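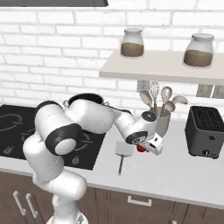 Call for Reviewers: Good Practice for Robot Arms in Home Kitchens

Troltville is looking for people to review the second draft of its kitchen practice guide. The guide sets out how a single robot arm should behave at a kitchen counter, and what a developer should check in simulation before the same program is run on a physical arm. It is written for small development teams and for the people who test their work.

The review is paid, part-time and fully remote. Applications close 9 Dec 2022.

Background

The first draft came out in May and drew nearly 3,000 comments. Many were about wording. The ones that took the most time were about three sections: handling tools near a cooktop, moving over or beside cookware, and what the arm should do when it loses its grip on something. Those sections have been rewritten. The draft now has 93 clauses, each with a short test that can be run in the simulated kitchen.

What reviewers do

You will be assigned one part of the draft and a set of simulated runs that go with it. For each run you read the clause, watch the arm, and mark whether the clause was met, not met, or can't be judged from the wording. The last mark is the one we learn the most from, so please use it freely.

The parts open for review are:

Part 2. Picking up and putting down small objects on the counter
Part 3. Hand tools - grip, carrying height, which way the blade or bowl points
Part 4. Cooktop area, including pots left on the surface
Part 6. Reaching past shelves, jars and utensil holders
Part 7. Stopping, backing off and restarting

Part 5 (drawers and cabinet doors) is being handled separately and is not open.

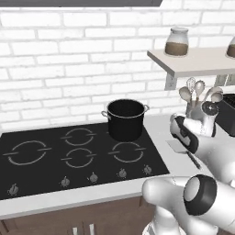 Simulated kitchen, Parts 3 and 4: arm holding a spatula, with a stockpot on the rear of the cooktop.

The run library holds 1,933 runs. You will not see all of them. Each reviewer gets a selection from the library, and every selection is also given to a second reviewer. You won't see each other's marks until both sets are in.

A clause may look like this one, from Part 3: "While carrying a tool, the arm shall keep the tool clear of any cookware on the cooktop, including handles." Reviewers of the first draft asked how much clearance counts as clear. The new draft gives a distance, and we want to know if it works when the pot is tall or has side handles.

Who can apply

We would like a mix of people. You should have at least one of these:

- experience programming or testing robot arms, real or simulated
- experience writing or auditing safety procedures in any field
- paid work in a home, school or commercial kitchen

You don't need to have all three, and kitchen workers don't need a technical background. You do need to read English well and have a computer that can play video smoothly. Anyone who worked on the first draft as an author can't apply. People who sent in comments on it can.

Staff of Brilton and Latuheru, which supplied the control software and the kitchen model, may apply for Parts 6 and 7 only.

Pay and time

Reviewers receive $300 per part, paid after the marks and written notes are handed in. You may apply for up to two parts. There is a short practice set first, which is unpaid, and a video call with your second reviewer at the end to go over the runs where you disagreed.

How to apply

Send a one-page letter saying which part you want and what work you have done that bears on it. No resume is needed. Address it to Ilham Menon, review coordinator, Troltville, Furnville office. Questions about the clauses or the test method go to Wai-kit Chang, the draft's editor.

If you need the run videos in another format or with a text log, say so in your letter. Text logs are ready for Parts 2, 3 and 7.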